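4.2 Loss of tension during thread transfer

The most frequent fault in our suturing trials was a loss of tension while the thread was passed between the two arms. The Trutar controller estimates tension from the motor current at the wrist. When one instrument pulls alone, as in Figure 4, this estimate is usually good enough to close the stitch.

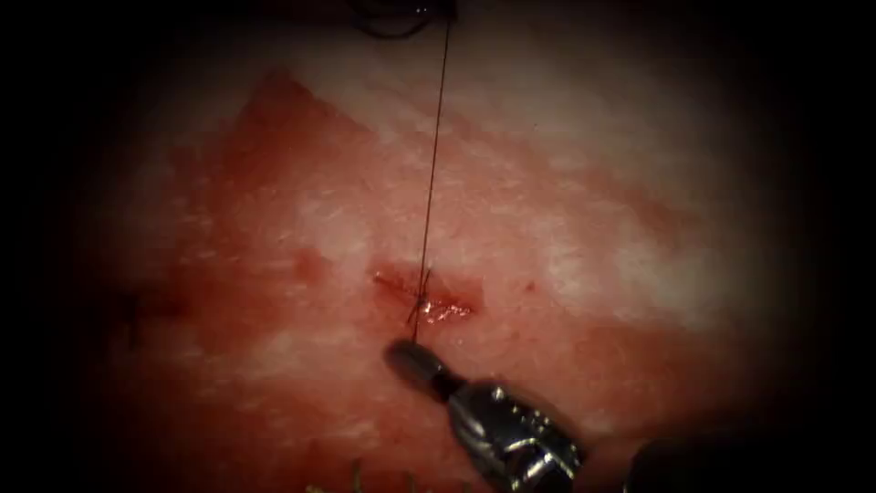

Figure 4. Suturing with the Trutar controller

The transfer is more difficult. For a short time the controller must decide which arm is responsible for the thread, and in the Swai software this decision was made from the commanded jaw angle only. If the jaws had closed beside the thread, the software still reported a successful grasp. The first arm then opened, and the stitch could become loose without any alarm.

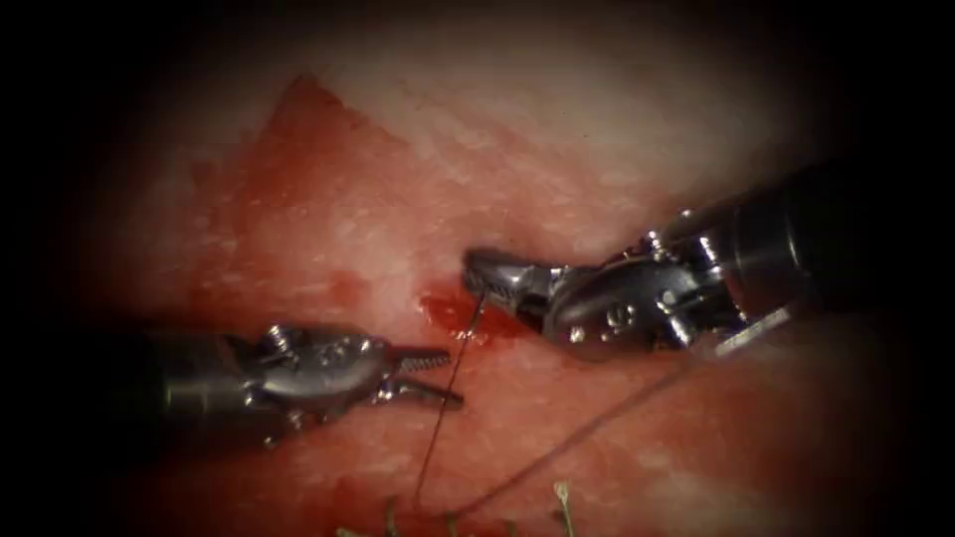
We found this error in the logs of the Grodemby trials, where 2,285 transfers were recorded. In 60 of them the reported grasp was false. The operator stopped the system by hand in most of these cases, but the reaction came late, about 2 seconds after the first arm had opened.

We consider this a safety problem, and we changed the transfer rule. The first arm now keeps its grip until the second arm has made a small test pull and the measured current has risen. If the current does not rise, both arms stop and the operator is asked to continue manually. The rule was tested with the Gradance simulator before it was used again on tissue.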